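Spring Table, Green Plate and a Rabbit
Tanness home pages / gallery
Posted 9th March

Quick gallery this time, no long write up. Started putting the spring things out on the white table, got as far as the green plate. Boxes are still in the hall. Click through for the bigger sizes, they load slow on phones, sorry.

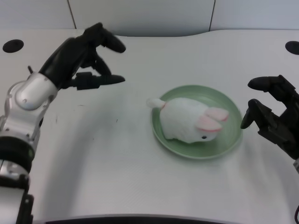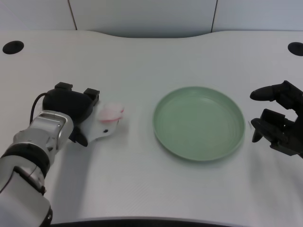
The pale green plate on the white table, in both. Rabbit is in the first one.

Notes on the plate
Shallow, round, small raised rim. Somewhere between mint and sage, I go back and forth on it. Came from the Grillel outlet as part of a set of 4, the other three are still wrapped up. Looked much grayer in the shop. Against white it goes properly green, which I wanted, so keeping it. Hand wash I think, the sticker came off before I read it.

Notes on the rabbit
White plush, pink in the ears, little round tail. Fills most of the plate when it's lying down. Bought in December from the Ccori stall when everybody else was after reindeer, so it was marked down. Sheds a bit on dark clothes. Fine on the plate. Don't machine dry it, I did that with the last one and it came out like a dish sponge.

The table
Plain white top, same one as in the winter gallery. A few people asked about cleaning. Damp cloth, drop of dish soap, dry cloth right after or you get streaks. I still get streaks. Tried the Imia spray that somebody recomended and went back to dish soap.

Sizes, for the two who wrote in
Plate is roughly 25 cm across. Bigger than a side plate, smaller than what we eat dinner off. Haven't measured the rabbit. It squashes anyway so I don't know what number I'd give you.

Color questions
Yes the green goes with the old yellow napkins. No it does not go with the teal ones, tried it, looked like a dentist. Cream is safe. If you want pink in there too, keep it very pale, like the inside of the ears, anything hotter than that takes over the whole table.

Still to come
The egg cups, if I find the box they're in. Branches in the tall jug once something is blooming out there, everthing is still bare sticks. Probably a cloth, maybe the linen one, needs ironing and that's not happening this week. Also want to try the plate with moss and a few candy eggs for people who don't have a rabbit or don't want one.

Where to get them
Plate: Grillel outlet, bottom shelf near the back, they had cream and a sort of blue as well. Rabbit: Ccori, but I don't know if they carry them outside of the holidays. Please don't email me for the price, I lost the receipt and I'll only guess.

Older galleries
Winter table
Candles and jars
Hallway shelf, before and after
Napkin drawer (long)

Comments are closed on the winter page because of spam, leave them here instead. If you're sending your own spring table, one or two pictures is plenty and please say if I can post them. Going through the inbox slowly.

746 views

Next gallery: egg cups, hopefully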